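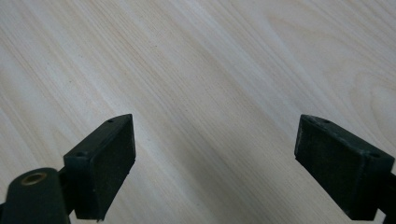

Gripper open over the tabletop, nothing in it.

I have been at the Zallonholm job since August and people keep asking me what I do all day. The short version is that I hang up kitchen utensils and take them down again, and a computer learns from it.

The longer version goes like this. We hold a gripper in each hand, a bit like very clumsy tongs, and do the task with those instead of our fingers. Every run from start to finish is saved as one example. The project, called Pirnadon, wants 2000 good examples of the utensil task before anyone tries training on it seriously. When I started there were 400, most of them done by Periklis Fragkou, who also wrote the instructions.

The instructions fit on one page. Start with the grippers open. Pick up one utensil by the handle, bring it to the holder, hang it on a hook, let go, back away. Do the next one. You can pass a utensil from one gripper to the other if that helps, but you can't drop it on the table and start over. If you drop it, the run gets marked bad and you go again.
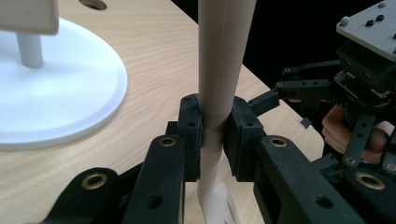

Both pads closed on a handle, holder on the left.

The part I was worst at is how hard to squeeze. Too light and the handle turns when you lift it, and then the hole at the end is facing the wrong way for the hook. My first week I threw out 29 runs for that alone. Now I grip a little farther from the end and it mostly goes right.

The other thing I had to learn was to slow down. I got quick at it after a while and was pleased with myself, and then Periklis went through my runs and said the motion was too jerky to be much use. He wanted one steady movement to the hook, even if it took twice as long. He was right, his own runs look better than mine when you play them back.

We also change the setup all the time. The utensils get moved, the holder gets turned, sometimes one is already hanging when we begin.

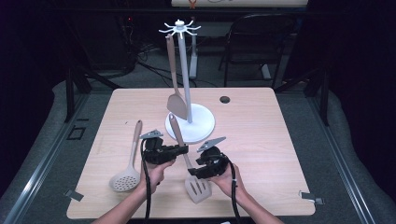 If every run began the same way, the system would learn one path through the air and not much else. So there is a list of starting layouts and we work through it in order. I used to make up my own, but I kept drifting back to the same two or three without noticing.

My wrists get sore by 4 p.m. I switched to shorter sessions with a break between them, and that helped more than the stretches did. The other task, called Tsolakis on the schedule, is folding small towels. It is easier on the wrists and a lot more boring.

We passed the halfway mark on utensils last week. I'll write again when we get some training results back.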